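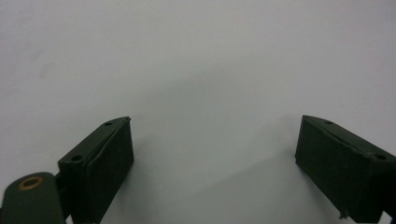 Grarndale, series four: the verdict from my sofa

November 2018

I finished it last night, in one sitting from episode three onwards, with a packet of crackers for company. I can report that it's better than series three. So is having your gutters done, but I mean it more kindly than that.

For anyone who gave up, Grarndale is the sitcom about the crew of a salvage barge who are meant to be delivering a cargo of something to Caltano and have now been failing to do so for 22 episodes. The cargo was a mystery in series one. In series two it was a running gag. By series three I think the writers had forgotten it was on board, along with the ship's cat and the captain's divorce.

The good news is that the cargo is back, and so is the bickering. Episode two, "Birkero", is nearly all two people arguing over a parking fine while the barge drifts gently into a moon. It's the cheapest thing they've made in years and I laughed out loud more than 7 times, once at a pause. They could always do this. Why did we spend most of last series running down corridors?

The bad news is episode five, in which the engineer falls in love with a vending machine. I like the engineer. I'd have liked the vending machine, given a decent line. But it goes on for half an hour, and the ending is the one you guessed before the titles.

Then there's Kawaguchi, the ship's computer, who has a new voice and no explanation for it. It took me until episode four to stop minding. The gag where it reads out all 898 outstanding faults under the big speech is lovely, mostly for how bored it sounds.

Still no sign of the cat. There's a special due in February, and I'll be watching it, obviously, having complained about this programme for too long to stop now.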